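October 3, 2022

# Second arm: what goes in the budget

The Griver request closes in March, so the list has to be settled now. The starting figure is 4,000, which covers fingers, fixtures and consumables for a two-arm cell. The arms themselves sit on a separate line and I have left them out.

Fingers are the item I got wrong last time. I planned for one pair per arm and no spares. The new list has eight pairs. Mestmont quotes 304 for the lot, with a delivery time I do not entirely believe. Illorard is cheaper per pair but charges for each change to the drawing, and we change the drawing often.

The bag-packing task drives most of the choices. One gripper pinches the twisted paper handle of a kraft bag while the other carries the fruit. Paper handles are thin and they tear, so fingertip fit matters more to us than grip force. A wider jaw with a higher rated load would cost more and do this job worse.

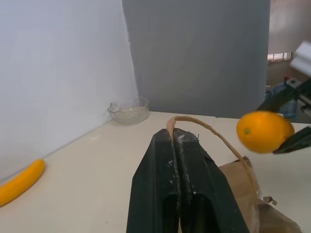
Işık wrote after reading the draft that I had underpriced the paper bags, and that a creased bag should be counted as used even if it still stands up. The same note asked why wrist cameras were missing from the spares.

Both points are fair. Bags go up to 13 packs. The camera spare goes in as one unit, plus two cables, as cables fail first in my experience.

Still open:

- backdrop panels: buy new or keep the creased ones
- whether the table needs a harder top
- import duty on the Mestmont order

I will post the final sheet once the duty figure is in.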